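The Evham Kit

The kit came up from Chong in two cases, and I signed for both. Hidayah Sutanto had told me I would have 18 days with it and then the hire would start at £596 a month, whether I had written anything or not.

"Write it for people who have to buy the thing," she said. "They don't care how clever it is. They want to know if their staff will put the gloves on a second time."

I said I would do that. I had been reviewing warehouse equipment for Hidayah for long enough to know what she cut, and she cut anything with an adjective in it.

I took the cases to Tidthorpe on the early train. Mawar Lubis had a room there with good desks and a kettle, and she had said I could use it for the trial if I let her have a go. She had run a repair shop until February and was now between things. Tirta Purba came because Chong sent him. Tirta Pattinasarany came because he had been told by email that he was expected, and the email had been meant for the other Tirta. He stayed anyway. He said he had already bought the ticket.

What was in the cases

One case held the gloves and the other held the hand grippers. Both sets had cubes with black-and-white squares on them. Purba laid everything out and explained it once, quickly, in the voice of a man who had done it in a lot of rooms. You wore the gloves, or you held a gripper in each hand. You did an ordinary job with them. The cameras followed the cubes and the software worked out where your hands had been, and a robot arm somewhere else could be taught from that.

"Where is the arm?" Mawar asked.

"Not in this price," said Purba.

I wrote that down. The brochure had an arm on the cover, on the back, and on the page with the prices.

The manual ran to 24 pages and I read it on a stool while Purba did the set-up. The set-up took longer than the manual. At one stage he asked if anyone had moved the desk, and Pattinasarany said he had leaned on it. Purba did that part again.

The power strip

The first job on Chong's list was plugs. Plugs in, plugs out, tidy the cables, put them back the way they were. I would not have chosen it. I had hoped for boxes, because my readers move boxes. But Purba said that a kit which could cope with a plug could cope with a box, and that the reverse was not true, and I thought that was fair.

Mawar was good at it. She had spent years with her hands inside other people's vacuum cleaners, and the gloves didn't seem to slow her much. She complained about the cubes. They caught on each other when she brought her wrists together, and she had to learn to hold one hand lower.

Then we changed to the grippers, and everyone got worse. You lose your fingertips. You have a pair of black pads that open and close, and you look down at them and try to believe that they are yours. I dropped a plug, then dropped it again. Purba said that this was normal and that the dropped ones were useful too, as long as I marked them afterwards as dropped.

"How many do you need?" I asked.

"For a task like this? 100 good ones, to start."

Pattinasarany got up and put the kettle on.

Gloves, and then grippers: 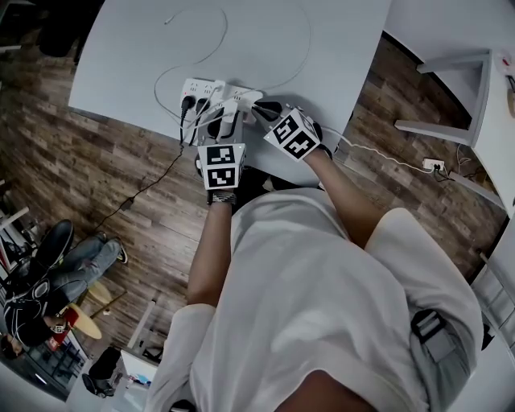
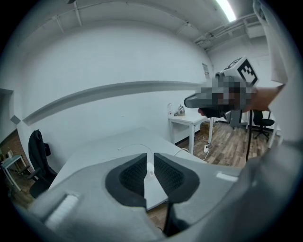
Fionnuala's question

Fionnuala Ó Riain rang in the afternoon. She managed the stores for Selena, a firm that packed spare parts for lifts, and she had asked Hidayah for an early look at whatever I wrote. She did not want to wait for the article. She wanted to ask me one thing.

"If one of my packers wears those gloves for a week," she said, "and the robot learns the job from him, what do I say to him the week after?"

I said it was a review of the kit.

"I know it is. I'm asking what it says in the box."

I looked. There was a page on cleaning the gloves and a page on charging. There was a page on consent with a space for a signature, and the form asked the wearer to agree that the recordings belonged to whoever had hired the kit. It did not mention the week after.

I read it to her over the phone. She was quiet, and I could hear someone wheeling a trolley past her.

"He's called Alan," she said. "He's the only one who can do the small springs."

When she had gone I asked Purba about it. He was coiling a cable round his hand and elbow. He said that most customers had more work than people, and that the wearers were usually kept on to show the arm new jobs. I asked if that was written down anywhere. He said he would find out. He did write it on his hand, under the thumb, so I believe he meant to.

What I sent

I worked through the rest of the list over the following fortnight, mostly with Mawar and sometimes alone. She finished her plugs and went on to folding and to stacking cups. By the end she could put the gloves on while talking about something else. I never got comfortable with the grippers, but I stopped dropping things on purpose jobs like the cups. The small parts beat me every time. I tried a spring, because of Alan, and it went under the cabinet.

I wrote the review on the train home. I said the gloves were worth the hire for a firm with patient staff and a desk nobody leaned on. I said the grippers needed practice and that the manual should admit it. I said the price did not include an arm and the brochure should be clearer. Then I wrote a paragraph about the consent form and what it left out, and I put in Fionnuala's question in her own words, without her name.

Hidayah rang the next morning.

"The last paragraph isn't about the kit," she said.

"It's in the box," I said. "The form is. It comes with it."

I heard her scroll up and then down again. She asked if Chong had answered. I told her Purba had sent a message to say that the question had been passed on, and that a new version of the form was being looked at.

"Looked at by whom?"

"He didn't say."

She took out two adjectives and left the paragraph where it was. Mawar asked me to find out if the hire could be split by the week, and I gave her Purba's number.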